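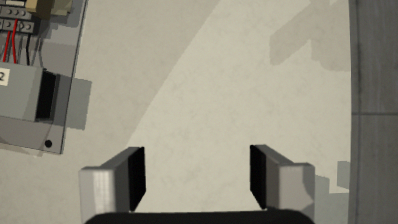 Wrist view in the simulator, jaws open, with the wired panel at upper left.

I have been using the Hemine two-finger gripper with the Tovdale simulator since last April, and I wanted to give it a good long run before writing anything. I like it very much, I should say first! The black pads hold small parts beautifully, and the simulated version was loaded and moving before my coffee was done.

Now for the trouble. On cycle 431 of a 738-cycle test the fingers stopped closing, and the software went right on reporting a good grip - no alarm, no pause, nothing. The arm carried on toward the terminal blocks as if it were holding a part. In the simulator that costs you an afternoon, but near a real live panel I would call it a safety matter, and I would not run this version there.

Support at Brenwood was kind and sent a patch on 26 March 2025. I have run over 400 cycles on it without a false report, though I still keep my own width check in the program. Four stars from me, and I'd gladly buy the gripper again.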